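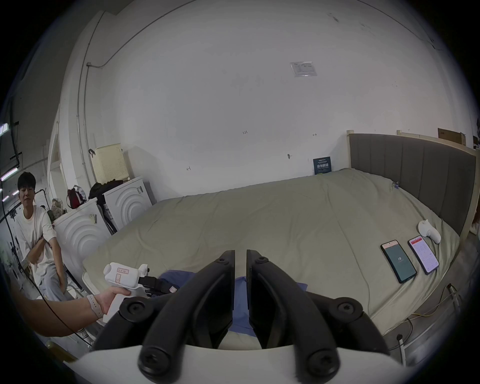
Should you fold laundry on the bed? Fold it at the machine if there is any flat surface near it, and leave the bed for sleeping.

I held the opposite view for most of my adult life. The bed is the largest soft surface most of us own. It is the right height for sitting, and it takes a full load without anything touching the floor. My mother folded on the bed and so did I. When I moved into my current apartment I carried every load down a hallway, past two closed doors, and dumped it on the comforter.

The trouble is what comes after the dumping. I would fold the shirts, because shirts are easy, and then the phone would ring or the rice would need to come off the stove. At eleven at night the rest would still be there. I would move it to a chair. In the morning I would move it back to the bed to get at the chair. Some pillowcases made that trip for most of a week, and by then they were so creased that I washed them again.

A friend told me the answer was a better hamper. I bought a Hurell, the tall one with the split middle, and it did a fine job of holding clothes that I hadn't folded. Then I tried folding only on weekends, which gave me one very large pile in place of several small ones. I don't recommend it.

What worked was a shelf. Our building's laundry room has a folding counter, but it is usually covered with other people's bags, so I put a plank across two brackets in the hall closet next to it, with the manager's permission. It is narrow. A bath towel hangs over both ends. But a bath towel only needs to be flat for a few seconds, and once it is in quarters it fits with room to spare. I fold standing up, in the order things come out of the dryer, and I walk back to the apartment with stacks.

The tops of the machines do the same job if you have your own. Most people I know use theirs for storage: tote bags, a coat waiting to go to the cleaner, the black sweater that has to be dried flat. I understand this. Any level surface in a small home fills up by the end of the day, and a washer lid is a level surface. Still, I would clear that one first. With a top-loader you have to keep it clear anyway, and with a front-loader you get a counter you have already paid for.

There are fair objections. Sheets are one. A fitted sheet wants more room than any shelf gives it, and I still take mine to the bed, though there it usually goes straight onto the mattress and I skip the folding altogether. People with bad knees or backs are another. Standing through a full load is hard on them, and a bed lets them sit. If that is you, keep the bed and make the loads smaller. I would say four or five towels at a time, or one person's shirts.

Then there is the argument about company. In my old place, a rental over the Skuvimstead bakery, my roommate sat on a low stool and talked while I folded on my bed, and those were good evenings. A hall closet doesn't offer that. I miss it a little - though I notice that the talking always went on longer than the folding, and the socks were generally still loose when we went out to eat.

I have also heard that folding is a waste of time and that clean clothes can live in a basket. For underwear I agree. For anything with a collar I don't, and the person who tells me this is usually wearing a wrinkled one.

So my advice is small. Find the flat place closest to where the clothes come out and keep it empty. If it is two feet wide, that is enough for everything but sheets. Put the hangers there too.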